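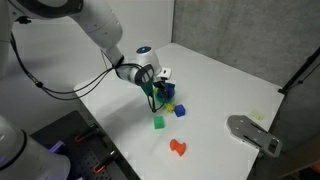
Trisley Women's and Children's Hospital
Department of Newborn Medicine

TRISLEY HOSPITAL OPENS DONOR MILK BANK FOR NEWBORNS

Collection site at Mullov clinic to begin taking donations in February

TRISLEY - Trisley Women's and Children's Hospital will open a donor milk bank in February to supply its own newborn unit and two smaller hospitals in the region. The bank will screen donors, collect and pasteurize breast milk, and store it frozen until it is ordered for a patient.

Until now the hospital has bought donor milk from an out-of-state supplier. Last year the newborn unit used 3,395 bottles of it. Of those, 2,524 went to babies born before 32 weeks. Deliveries were late several times during the winter, and on those days staff had to decide which babies would get the milk first.

"Most mothers of very early babies do make milk, but it can take several days to come in, and some of them are quite sick themselves," said Ileana Moldovan, medical director of the newborn unit. "We want something to give the baby during that time. When the truck doesn't come, we have a problem by the afternoon."

Donor milk is used mainly for babies who are born early or with a low birth weight and whose mothers cannot yet provide enough of their own. A parent must sign a consent form before a baby receives it. The mother's own milk remains the first choice at the hospital, and lactation staff will continue to see every family on the unit within a day of admission.

The bank takes up the former records room on the ground floor of the Lehtinen Building. The room has been fitted with a pasteurizer, freezers with backup power, and a separate counter for labeling. Each batch will be tested for bacteria after pasteurization. A batch that does not pass will be thrown away. Bottles carry a batch number that can be traced back to the donors, and the number is entered in the baby's chart at each feeding.

Paying for the work was a $1.2 million grant from the Sitia Fund, which supports maternal and infant care in the region. The grant covers construction, equipment, and staff pay for the first 3 years. After that the bank is expected to run on fees paid by the hospitals that order from it.

A trial sign-up for donors held last fall drew 101 applications, more than the hospital had planned for. Those applicants will be contacted first and do not need to apply again.

"A lot of them had a baby on our unit at some point," said Hanne Toivonen, a registered nurse and manager of the milk bank. "Others just had a full freezer at home and didn't want to pour it down the sink. We're glad to hear from both."

Who can donate

Donors must be in good health, must not smoke, and must be nursing or pumping for a baby younger than 12 months at the time they apply. They answer a health questionnaire by phone and have a blood test, which the hospital pays for. Some medicines and herbal products rule out a donation. Applicants should have a list of everything they take ready before the call.

Milk that was pumped before a donor was approved can sometimes be accepted if it was frozen within a day and has been stored in clean, dated containers. Mothers who have lost a baby may also donate, either milk they already have or milk they choose to pump. A bereavement nurse is available to talk with them and can arrange a pickup at home.

Donors are not paid. Storage bags and a cooler are provided.

Where to bring milk

Approved donors can drop off frozen milk at the Lehtinen Building or at the Mullov clinic, next to the lab desk. The Mullov site will take milk on Friday mornings only, from 8 a.m. to noon. Milk should be frozen solid when it arrives. Please do not leave coolers at the main entrance or at the emergency department.

Application forms are available at the newborn unit, the maternity ward, and the front desk of the Mullov clinic.

Media contact: Press office, Trisley Women's and Children's Hospital. Requests to film or photograph on the newborn unit must be made in advance and need the written consent of the families involved.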